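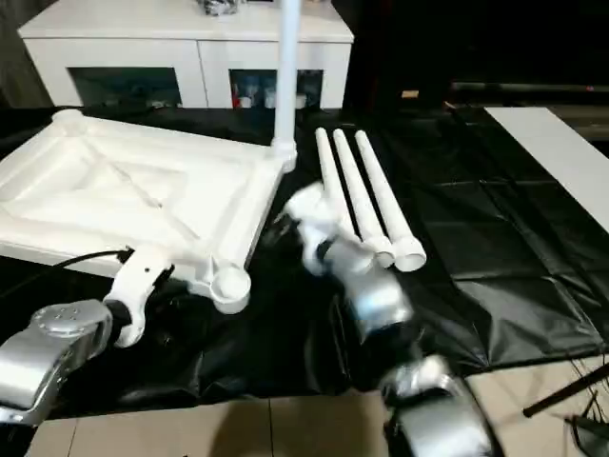
Two-arm build: tubes seat poorly in molded sockets

Posted by Larysa Antoniuk, 17 February 2022

Our shared workshop operates a two-arm robot that is being programmed to fit white plastic tubes to a molded stand. The second tube regularly stops short of its collar. Members request guidance on the correct order of work.
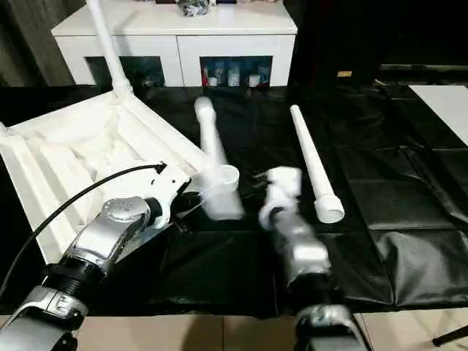
Rostyslav Nechyporuk
Please reduce the approach speed before changing anything else. Our group recorded 173 attempts, and 51 failed at full speed.

Oksana Kravchuk
Try a different gripper.

Sirkka Lindqvist
The stand should be held by one arm while the other inserts the tube. Alignment should be checked at the collar,
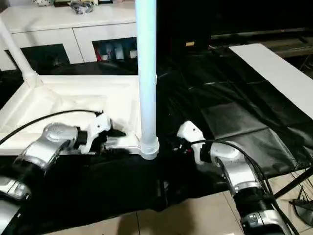

and again after the arm has released its grip. A tilt of roughly 2 degrees was sufficient to stop ours.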